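Filed under: Project Updates / Automation / Funded Work

Progress report: two-arm tabletop cell, Plomier workshop
Reporting period: up to the end of August
Prepared by Marisa Vitale for the Sterance small projects fund

Where we are

The cell works, and it has been working for long enough that I've stopped holding my breath when I switch it on in the morning. When I last wrote to you we had two arms that ran well separately and argued as soon as they had to share a table. They now share it for whole days at a stretch, putting pens and markers into cups, taking them out again and passing them from one side to the other, and most of this report is about what we had to adjust, replace and learn to look after in order to get there.

I know the fund usually hears about results and less about upkeep. You did ask, though, what it takes to keep a cell like this going in a small workshop with one full-time person and a shared technician, so I have leaned that way. (I also find it the most interesting part, as you will probably be able to tell!)

The table and the mounting

We began the period by moving everything. The old bench had a slight rock in it that I had been cancelling out with folded card, and every time somebody leaned on the corner the taught positions drifted. The new tabletop is fixed at the back as well as at the legs, and the arm bases go through to a steel plate underneath. Since the move I have re-taught the resting positions only once, and that was after I had taken a base off myself to reach a bolt.

We chose a white top because the workshop lights are strong and we wanted dark tools to show up clearly against it. They do. The price is shadows. The arms throw big, crisp ones across the work area, and in the early weeks the software that finds the pens would sometimes pick out the dark outline of an open gripper and report it as something worth fetching. Moving one lamp helped a little. Teaching the software with many more pictures taken in the shadowed parts of the table helped a great deal, and we now leave the lights exactly as they are. There's a strip of tape over the switch.

Setting up the two arms

Each arm has its own controller and its own daily check. The order matters more than I expected, so it's written on a card by the power switch:

1. Clear the table by hand and wipe it down with a dry cloth.
2. Power up the left arm, wait for it to settle, then power up the right.
3. Open and close each gripper fully, twice, with nothing between the fingers.
4. Send both arms to the resting position and check that the connectors at the wrists are pushed home.
5. Put out one pen and one cup and run the slow pick at quarter speed.

The slow pick is the step I would defend to anybody. It adds a few minutes, and it finds nearly everything: a finger that has worked loose, a camera that has been knocked, a cable that has crept round to the wrong side. We use a cheap ballpoint laid at an angle, close to the left gripper, and a paper cup with a marker already standing in it as the neighbour to be avoided. If the arm can take the pen without touching the cup, the day can begin.

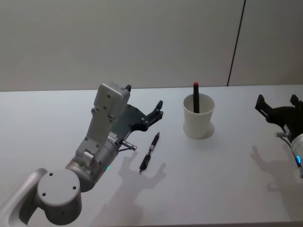

Cables at the wrist

This was our biggest single source of stoppages, and the repair I'm most pleased with. Each gripper takes its power and signal through a short connector at the wrist, with a thin cable running back from it. The cable is light and flexible and perfectly good. What it doesn't like is being wound up, and our first set of movements wound it up constantly. The arm would turn the wrist one way to pick, carry on the same way to place, and never come back.

On the left arm this showed up as a gripper that stopped answering for a moment and then carried on as if nothing had happened. I spent far too long looking for the fault in the software. In the end our shared technician held the cable gently between two fingers while I ran the pick, and felt it go tight just before every dropout. The connector was being tugged sideways.

We did two things about it. The cable now has a longer loop, and the movements have been rewritten so that the wrist always unwinds on its way home. I also replaced the cable on the left arm with the spare from the Luteck kit, as the old one had a stiff patch near the plug that I didn't trust. There hasn't been a dropout on either arm from that morning to the day of writing.

One small piece of advice for anyone else in your programme who is building something similar: buy the spare cable at the start. Ours was in a drawer when we needed it, purely because Luteck had put one in the box. Had we needed to order it, the cell would have stood idle for the best part of a month.

Fingers and grip

The fingers wear at the tips. We expected that with metal tools and were surprised to see it with pens, but a smooth round barrel slides a little as the grip closes, and all those little slides add up. I look at the tips each Monday under the bench magnifier and wipe them with a damp cloth, then a dry one. A greasy fingertip behaves very much like a worn one, so cleaning always comes before any decision to replace.

Grip force took some patience too. Set high, the gripper holds a pen beautifully and crushes the rim of a paper cup. Set low, it is kind to the cup and lets a heavy marker swing. We now keep two settings and choose between them according to what the arm has been asked to fetch. The change happens while the gripper is still in the air, well before contact, so the fingers are never altering their mind halfway through a grip.

Capped markers deserve a mention. Caps make a lovely target, often a bright colour, and the arm was very keen on them. It would lift a marker out of its cup by the cap and arrive with only the cap. The pick point is now lower down the barrel whenever there's enough of it showing above the rim, and when there isn't, the arm asks for help. I count that as a proper success, even though it looks like giving up to visitors.

Keeping the arms out of each other's way

Both arms can reach the centre of the table, which makes handovers possible and makes collisions possible too. We have divided the surface into a left side, a right side and a shared strip. Only one arm may enter the strip unless a handover has been agreed between the two controllers, and the second arm waits outside with its gripper open.

The waiting is quick enough that people watching rarely notice it. I did try a cleverer arrangement in which both arms planned around each other the whole time, and it was great fun to watch, but when it went wrong I couldn't work out why from the logs. The strip is plain and I can explain it to a new person over a cup of tea. We have kept the clever version in a separate folder for a quieter month.

There was one bump, early on, before the strip was in place. The right gripper caught the left at low speed and bent a finger mount. The mount was replaced the same afternoon and both arms were checked for play at every joint. I reported it at the time and mention it again only so that the record is complete.

Running figures

The cell completed 845 picks in the period under normal working conditions, leaving out tests and demonstrations. Of these, 54 needed a person to step in. Most of those came before the cable repair, and I've sent the log separately in case your technical reader would like to go through it. We also completed 229 handovers from one arm to the other, which are counted apart from the picks.

Money

Spending is within the budget you approved. The steel plate cost more than planned and the lamps cost less. We have not yet touched the line set aside for a replacement gripper, and I would like your permission to carry it forward. If both grippers stay healthy I'd ask to put part of it towards a second set of fingers and two more wrist cables, which would let us swap worn parts on the spot and send them for inspection later.

What comes next

The Sorrentino team have offered us a box of mixed stationery from their packing line, all the odd shapes that their own machine refuses. I can't wait to tip it out on the table. Pens with thick rubber grips will come first, then the short pencils, then anything with a clip that sticks out, which I suspect will keep us busy for longer than the rest put together.

On the upkeep side, I want to move the Monday check from my notebook into a shared sheet, so that the cell can be looked after when I'm on leave. The technician has already run the full start-up from the card without me in the room, and sent back three corrections to my wording. They have been made, and the new card is up.

You would be very welcome to visit. Mornings are best, before ten if you can manage it, as you'll then see the slow pick and can have a go at the start-up yourselves.

Marisa Vitale
Plomier workshop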